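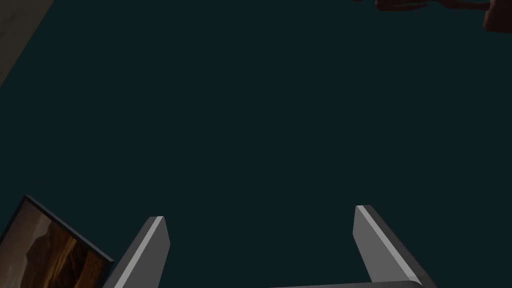

4주차. 그리퍼 셀 준비와 손보기: 손목 시점에서 시작하기

2024년 5월 27일 수업용 유인물
Testhorpe 실습동, 자동화 셀 운용

지난주에 로봇 베이스 고정이랑 비상정지 회로까지 했으니까 이번 주는 드디어 손 쪽으로 내려갑니다. 저는 개인적으로 이 부분을 제일 좋아해요. 팔은 웬만하면 말을 잘 듣는데 손은 꼭 한 번씩 속을 썩이거든요(그래서 정도 많이 듭니다!). 우리가 만지는 건 Hao 평행 그리퍼 하나, 그걸 돌리는 Tikcombe 제어기 하나, 그리고 셀을 그대로 옮겨 놓은 Sallen 시뮬레이션입니다. 순서는 Sallen에서 먼저 맞추고, 실물에서 정비하고, 다시 Sallen으로 돌아와서 값을 고쳐 넣는 식이에요. 왔다 갔다 하는 게 귀찮아 보여도 두세 번 하면 손에 붙습니다.

준비물

육각렌치 세트, 보풀 안 나는 천, 필러 게이지, 버니어 캘리퍼스, 폭 74 mm 기준 블록, 제조사 지정 그리스, 노트북. 기준 블록은 공구함 맨 위 칸에 있고 쓰고 나면 꼭 기름종이에 다시 싸 두세요. 작년에 맨손으로 만지고 그냥 넣어 둔 블록에 지문 모양대로 녹이 슬어서 제가 한나절을 문질렀습니다.

1. Sallen에서 손목 시점부터 열기

프로젝트를 열면 기본 시점이 셀 전체를 내려다보는 쪽으로 잡혀 있을 텐데, 바로 손목 시점으로 바꿔 주세요. 맨 위 그림 같은 화면이 나오면 됩니다. 회색 손가락 두 개가 아래쪽에서 올라오고, 사이에는 어두운 청록색 면만 보이고, 손가락은 아무것도 물고 있지 않은 상태. 이게 오늘의 출발점이에요.

화면을 보면 오른쪽 손가락 끝이 왼쪽보다 조금 더 높이 올라와 있죠. 여기서 손이 근질근질한 분들이 꼭 있습니다. "교수님, 손가락 하나가 밀렸는데요?" 하고 바로 오프셋을 건드려요. 제발 그러지 마세요! 비스듬히 내려다보는 시점에서는 화면 위치만 가지고 손가락 정렬을 판단할 수가 없습니다. 관절값 창을 열고 좌우 손가락 변위를 숫자로 읽으세요. 두 값이 같으면 손가락은 제자리고, 손볼 게 있다면 카메라 자세 쪽입니다.

그다음에 배경을 봅니다. 왼쪽 아래 검은 테두리 액자랑 오른쪽 위 적갈색 물체를 저는 눈대중용 표식으로 써요. 손목을 조금 돌려 보고, 다시 초기 자세 명령을 준 다음, 그 둘이 원래 자리에 돌아와 보이는지 확인합니다. 숫자로도 볼 수 있지만 눈으로 먼저 잡으면 훨씬 빨라요. 액자가 화면 안쪽으로 쑥 들어와 있거나 적갈색 물체가 통째로 안 보이면 초기 자세 파일을 잘못 불러왔을 가능성이 큽니다. 십중팔구 옆 조 파일이에요.

확인할 것 (노트에 적으세요)
- 불러온 초기 자세 파일 이름
- 좌우 손가락 변위 값
- 손가락 사이에 물체가 없는지
- 손목 카메라 자세 값, 바꿨다면 바꾸기 전 값도

마지막 항목의 "바꾸기 전 값"은 채점 때 진짜로 봅니다. 잘 고친 것보다 되돌릴 수 있게 고친 걸 저는 더 높이 쳐요.

2. 열림 폭 맞추기

Hao의 열림 폭은 우리 셀에서 82 mm로 잡아 놨습니다. 기준 블록이 74 mm니까 가운데에 넣으면 양쪽으로 4 mm씩 남아요. 처음 보면 꽤 넉넉한 것 같은데, 접근 각도가 조금만 틀어져도 손가락 모서리가 블록 윗면을 찍습니다. 실물에서 한 번 찍어 보면(안 찍어 보시는 게 좋지만) 그 소리가 며칠 귀에 남아요.

Sallen에서 맞추는 순서는 이렇습니다.

가. 손가락 완전 열림 명령을 주고 변위 값을 읽습니다.
나. 완전 닫힘 명령을 주고 다시 읽습니다. 손가락 안쪽 면끼리 파고들면 충돌 형상이 꺼져 있는 거예요. 물리 설정 탭에서 켜 주세요.
다. 열림 상태에서 기준 블록 모델을 손가락 사이에 불러옵니다. 블록 원점은 윗면이 아니라 바닥 중앙입니다. 매년 누군가는 블록을 바닥에 반쯤 파묻어 놓고 저를 불러요.
라. 천천히 닫습니다. 양쪽 손가락이 동시에 닿아야 합니다. 한쪽이 먼저 닿아 블록이 밀리면 블록 위치부터 다시 보고, 그래도 밀리면 손가락 링크 원점을 봅니다.
마. 블록을 지우고 다시 빈손 상태로 저장합니다.

마를 빼먹는 조가 많아요. 블록이 들어간 채로 저장하면 다음 조가 열자마자 손가락이랑 블록이 겹쳐서 물리 엔진이 블록을 천장까지 쏘아 올립니다. 보기엔 재밌는데 다음 조는 안 웃더라고요.

마찰 계수는 오늘 건드리지 않습니다. 7월 계절 학기에 패드 재질 비교를 따로 할 거니까 궁금해도 참아 주세요. 저도 참고 있어요.

3. 실물 그리퍼 정비

이제 노트북 덮고 셀로 갑니다. 문 열기 전에 Tikcombe 제어기에서 서보를 끄고, 키를 빼서 주머니에 넣으세요. 키는 정비하는 사람 주머니입니다. 조장 주머니도 아니고 책상 위도 아니에요. 그다음 공압 라인 잔압을 빼고 게이지가 내려간 걸 눈으로 본 뒤에 손을 넣습니다. 이 순서는 외워 두세요. 시험에도 나오고 평생 써먹습니다.

손가락 분리

손가락은 밑동의 볼트로 물려 있습니다. 풀기 전에 유성펜으로 좌우를 표시하세요. 똑같이 생겼다고 그냥 빼면 나중에 조립할 때 꼭 바뀝니다. 저도 바꿔 끼운 적이 있고, 그날 오후 내내 캘리브레이션이 왜 안 맞는지 몰라서 죄 없는 케이블만 갈았어요. 볼트는 자석 접시에 올려 두고, 한쪽 손가락을 완전히 끝낸 다음에 다른 쪽으로 넘어갑니다.

청소

천으로 안쪽 면부터 닦습니다. 닦은 천을 꼭 들여다보세요. 검은 가루가 묻으면 패드가 닳는 중이고, 반짝이는 가루가 묻으면 금속끼리 긁히고 있다는 뜻이라 저를 부르셔야 합니다. 용제는 천에 묻혀서 쓰고 가이드 쪽으로 직접 뿌리지 마세요. 그리스가 씻겨 나가면 청소하다가 고장을 내는 셈이 돼요.

그리스

우리 셀의 주유 주기는 운전 시간 333시간입니다. 왜 이렇게 애매한 숫자냐고 많이들 물어보시는데, 예전에 쓰던 정비표의 점검 주기를 셋으로 나눠 쓰다 보니 그냥 굳어 버렸어요. 제어기 메뉴의 운전 시간을 읽고 정비 카드의 마지막 기록과 빼 보세요. 주기가 안 됐으면 그리스는 넣지 않고 상태만 봅니다. 많이 넣으면 좋을 것 같죠? 남는 그리스가 먼지를 다 붙잡아서 몇 주 뒤에 회색 반죽이 됩니다. 가이드 양쪽에 얇게 바르고, 손으로 슬라이드를 끝에서 끝까지 몇 번 밀어 고르게 퍼뜨린 다음, 삐져나온 건 닦아 냅니다.

유격 확인

손가락을 다시 끼우기 전에 슬라이드를 위아래로 살짝 흔들어 봅니다. 덜컥거리는 느낌이 있으면 필러 게이지로 재서 카드에 적으세요. 느낌만 적는 건 안 돼요. "좀 흔들림"이라고 적힌 카드를 제가 여럿 가지고 있는데, 그게 지금이랑 비교해서 더 흔들리는 건지 덜 흔들리는 건지 알 길이 없습니다.

조립

표시한 좌우를 맞춰 끼우고 볼트는 번갈아 조금씩 조입니다. 한쪽을 끝까지 조이고 다음 볼트로 가면 손가락이 살짝 기울어서 굳어요. 토크 값은 그리퍼 옆면 스티커에 있습니다. 다 조였으면 손가락 두 개 옆면에 직선자를 대고 틈이 있는지 한번 보시고요.

4. 전원 넣고 첫 동작

공구 다 뺐는지, 천 안 두고 왔는지 보고 문을 닫습니다. 공압 넣고, 키 꽂고, 서보 켜고, 속도는 제일 낮은 단계로. 빈손으로 열고 닫기를 해 보면서 소리를 들으세요. 매끈하게 슥 가면 좋고, 중간에 한 번 걸리는 소리가 나면 멈추고 가이드를 다시 봅니다. 이때 옆에서 떠들면 안 들려요(저한테 하는 말이기도 합니다).

그다음 캘리퍼스로 열림 폭을 잽니다. 82 mm가 안 나오면 제어기 오프셋을 고치기 전에 손가락 안착면에 이물질이 끼었는지부터 보세요. 경험상 오프셋보다 부스러기 쪽이 훨씬 자주 범인이에요. 폭이 맞으면 기준 블록을 놓고 물려 봅니다. 블록을 든 채로 사람이 손을 밑에 대는 일은 없어야 하고요.

5. Sallen에 값 되돌려 넣기

실물에서 잰 값이 Sallen 값과 다르면 실물 쪽에 맞춥니다. 파일을 복사해서 이름 뒤에 조 번호를 붙이고, 예를 들어 3조면 _g3, 손가락 변위 한계와 열림 폭만 고치세요. 그리고 1번에서 했던 손목 시점으로 다시 돌아갑니다. 손가락 사이가 비어 있고, 액자와 적갈색 물체가 처음 자리에 보이면 저장. 뭔가 달라 보이면 처음에 적어 둔 값과 하나씩 대조합니다. 그래서 바꾸기 전 값을 적으라고 한 거예요.

자주 나오는 증상

손가락이 반쯤 닫히다 멈춤: 공압 밸브가 덜 열린 경우가 많습니다. 밸브 손잡이가 배관과 나란한지 보세요.

닫힘 신호가 안 들어옴: 센서 케이블이 손가락 밑동에 눌려 있지 않은지. 조립할 때 케이블을 바깥으로 빼 두면 예방됩니다.

Sallen에서는 잘 잡는데 실물에서 미끄러짐: 패드에 기름이 묻었을 수 있어요. 그리스 만진 장갑 그대로 패드를 만진 분, 손 드세요.

실물은 멀쩡한데 Sallen 화면이 이상함: 시점부터 의심하고, 그다음 초기 자세 파일, 그다음이 모델입니다. 거꾸로 가면 오래 걸려요.

제어기가 켜지자마자 경보를 띄움: 경보 번호를 적고 나서 지우세요. 지우고 나서 번호를 물어보면 저도 모릅니다.

과제

조별로 정비 카드 한 장과 Sallen 파일 하나를 냅니다. 카드에는 분리 전 상태, 천에 묻어 나온 것, 유격 측정값, 재조립 후 열림 폭을 적고, 파일은 빈손 상태로 저장한 것이어야 해요. 실물과 Sallen의 열림 폭이 다르게 나온 조는 차이를 어디서 찾았는지 두세 줄만 써 주세요. 못 찾았으면 어디까지 찾아봤는지 쓰면 됩니다. 못 찾았다고 감점하지 않아요.

다음 주는 케이블 정리와 툴 체인저입니다. 손톱 긴 분들은 깎고 오시면 커넥터 뺄 때 편해요. 캘리퍼스 빌려 간 조는 그 전까지 공구함에 돌려놔 주시고요!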